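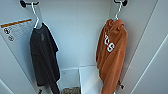 Dunkles T-Shirt und rostorangefarbener Kapuzenpullover auf weißen Kunststoffbügeln, Kopfkamera des Wilora.

Wilora einrichten: Kleidung auf Bügeln aus einem Schrankfach holen

Diese Anleitung beschreibt, wie man dem Wilora von Skungate die Aufgabe "Bügel entnehmen" beibringt. Vorausgesetzt wird, dass der Roboter ausgepackt und kalibriert ist und im lokalen Netz erreichbar ist. Benötigt werden außerdem das Textilpaket und die Steuersoftware Essien. Wer noch die Grundausstattung ohne Textilpaket hat, kann es nachträglich freischalten, die Hardware bleibt dieselbe.

Für den ersten Durchlauf sollte man etwa einen halben Tag einplanen. Ein weiteres Fach gleicher Bauart geht danach deutlich schneller.

1. Fach vorbereiten

Jeder Haken bekommt nur einen Bügel. Zwei Bügel am selben Haken kann die Software zwar erkennen, sie greift dann aber oft den falschen. Zwischen den Kleidungsstücken muss oben im Bereich der Bügelhälse Platz bleiben. Weiter unten dürfen die Stoffe näher zusammenkommen.

Für den Anfang eignen sich zwei Teile, die sich in Farbe und Stoff deutlich unterscheiden. Ein glattes T-Shirt und ein dicker Kapuzenpullover sind eine gute Kombination. Die Kapuze sammelt sich oben um den Bügel und macht den Zugriff schwieriger, deshalb lernt man den Pullover als zweites Teil an.

Behälter am Boden können stehen bleiben. Sie müssen später in Essien als Hindernis eingetragen werden. Aufkleber an den Seitenwänden stören nicht.

2. Kopfkamera ausrichten

Den Wilora mittig vor das Fach fahren und in Essien "Kamera > Kopf > Live" öffnen. Den Kopf so weit neigen, dass die Haken am oberen Bildrand noch zu sehen sind. Schneidet das Bild die Haken ab, fehlt der Software der Bezugspunkt und sie bricht mit Fehler 882 ab.

In weißen Fächern ist der Kontrast zwischen Bügel und Rückwand gering. Unter "Belichtung" stellt man daher von Automatik auf Manuell und senkt den Wert, bis der Bügelhals als eigene Kante erscheint. Schwarze Haken werden meistens sofort gefunden, weiße muss man von Hand markieren.

3. Fach und Haken anlegen

Im Menü "Orte" ein neues Fach anlegen und die hintere Ecke anklicken, an der die beiden Wände zusammenstoßen. Essien legt von dort aus die Seitenflächen an. Stimmen die Linien nicht mit den Kanten überein, zieht man sie mit der Maus nach.

Anschließend jeden Haken anklicken und benennen. Kurze Namen wie "links" und "rechts" genügen. Behälter und lose Platten am Boden umrandet man und setzt sie auf "Nicht berühren".

4. Griff anlernen

Den Arm in den Führungsmodus schalten und von Hand an den Bügel führen. Gegriffen wird am Hals, möglichst knapp unter dem Haken. Den Greifer schließen, den Bügel anheben, bis er frei ist, dann gerade nach vorn herausziehen. Erst außerhalb des Fachs drehen.

Drei Vorführungen je Kleidungsstück reichen für einen ersten Test. Man sollte sie mit leicht veränderter Hängeposition aufnehmen, also den Bügel zwischendurch etwas nach links oder rechts drehen. Die Vorgabe für den Hubweg ist 200 mm. In niedrigen Fächern ist das zu viel, dort verkleinert man den Wert unter "Griff > Erweitert".

5. Testlauf

Geschwindigkeit auf "Langsam" stellen, eine Hand am Not-Halt lassen und die Aufgabe starten. Typische Probleme:

Der Greifer fasst Stoff statt Bügel: Der Griffpunkt liegt zu tief. Bei Kapuzen passiert das häufig. Kapuze nach hinten legen und die Vorführung wiederholen.

Der Bügel bleibt am Haken hängen: Der Hub ist zu klein oder das Herausziehen beginnt zu früh. In der Zeitleiste eine kurze Pause nach dem Heben einfügen.

Der Ärmel streift einen Behälter: Bahn weiter nach oben verlegen oder das Kleidungsstück an den anderen Haken hängen.

Kosten und Eignung

Das Textilpaket kostet fast 3000 Euro, die Lizenz für Essien ist darin enthalten. Für eine Kleiderausgabe mit vielen gleichen Fächern ist das vertretbar. Bei einem einzelnen Schrank lohnt es sich kaum. Im Textilpaket fehlt weiterhin das Zurückhängen. Skungate hat es für Oktober angekündigt, bis dahin muss der Bügel von Hand wieder an den Haken.

Stand: 20. Juli 2019

© Cundthorpe Automation | Kontakt | Impressum | Datenschutz | Nach oben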